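Search this site Search Type and hit enter

February 2026
By the Bonholm Kitchen project lead

Progress report: the shared kitchen at Bonholm

Hello again! Since the November report we've gone from a bare room and a stack of paint cans to something I'd happily cook supper in. Your grant was 3006 dollars, we've spent 2453 of it, and I have every receipt in a folder (two of them slightly coffee-stained, sorry).

The refrigerator

The big purchase, and the one I fretted over most. We went back and forth between a side-by-side from Verkia and a tall three-door one, and the tall one won. It's a plain matte gray, with thin seams between the doors and a slim recessed handle line along the top of each one, so there are no knobs sticking out to catch a sleeve or a grocery bag. I was nervous that gray would look gloomy, but I love it with the wood floor!
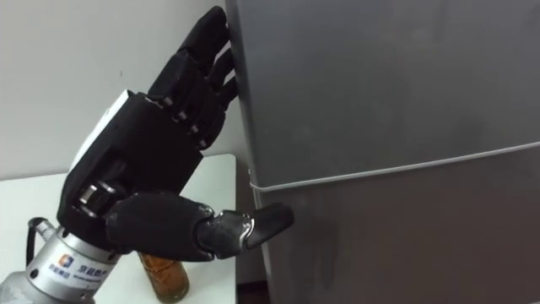
How we're sharing the space inside

- Top door: everyday food, the stuff people reach for all the time. Milk, eggs, leftovers with a name and a date on the lid.
- Middle door: ingredients for the group meals. Please don't raid these (I've been guilty myself).
- Bottom door: bulk bags and anything heavy, so it stays low down.

We have 41 households signed up to use the kitchen now, and the old plan of one shelf each was never going to work. Sorting by type of food is much calmer. I've printed a little chart and will tape it up once I find the good tape.

Where it stands

I moved this thing on paper more times than I care to admit. It ended up close to the wall, with its long plain side facing left and a narrow gap on the other side. I'd like that gap to hold something useful one day, maybe a slim rack for trays, but I'm in no hurry.

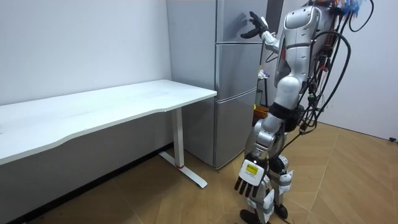 What's left to do

The Kwok shelving is ordered and paid for, and I'm waiting on a delivery slot. Orkon quoted us 94 dollars for the extra outlet by the counter, and I'd like to say yes to that if you're happy with it. After those two I want to get the cupboards labeled and put up a hook for the aprons.

Could you let me know about the outlet when you get a chance? The quote is good until the end of next month, and I'll send the shelving receipt along with the next batch.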